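Demonstration teaching (robotics)

Demonstration teaching is a method of programming a robot in which a person carries out a task through the robot itself, and the recorded movements are used to derive a control program. Two forms are common. In hand guiding, the operator holds the arm and moves it directly. In remote control, the operator works a separate handset or a second, smaller arm — the leader — and the working arm follows.

Bottle capping is a frequent practice task, as it combines grasping, alignment and turning. A bottle and its detached cap are set apart on a plain surface.

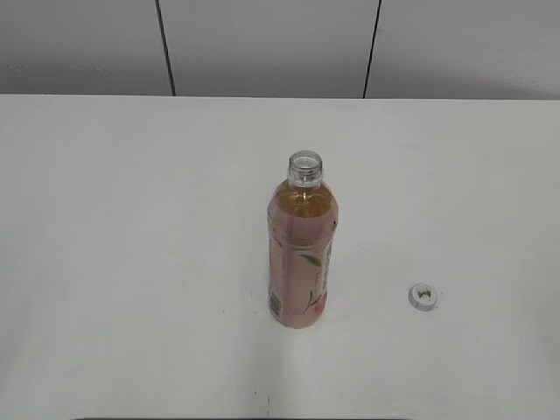 In the Perkero procedure, described by Lise Li and Keegan Bergeron, an operator records 200 demonstrations in sets of 40. The cap is moved to a new position after every eight runs. Recordings in which the thread is crossed are kept but marked separately.

Hand guiding gives the operator a direct sense of contact force, though the operator's arms may block the camera's view. Remote control avoids this — at the cost of weaker force feedback and a longer training period for operators.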